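Notes for the evening talk, Clearing a Table: Sorting Small Things at Home

Slide 1. Say hello, give the running time (20 minutes, questions after). Mention that Siddiqui lent the hall and the kettle is on at the back.

Slide 2. Most homes have one table that collects everything. Toys, cords, wrapping, things on the way to another room. I used to begin with the drawers. Now I begin with the table, and I do it in August before school starts.

Slide 3. One basket, plastic, with holes in the sides. Put it on the table before touching anything else. A light tabletop helps with small or clear items, which are easy to miss on dark wood. Soft toys go in first – they take up room and they are quick to pick up.

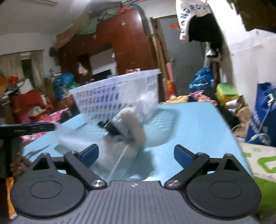 Noreen Shaikh wrote after the last talk that her basket filled up in one evening and then sat in the hall for a month, so she now empties it before bed, full or not. Read this out slowly. Ask who has a basket like that at home.

Slide 4. Emptying. Set a timer for 6 minutes. Cords get wound and tied. Fabric goes to the wash or the shelf. Anything with no place waits in the basket until morning, once only.

Slide 5. Handout, 60 copies, by the door. Next talk is on coat hooks. Thank Aqeel Yousafzai for the projector.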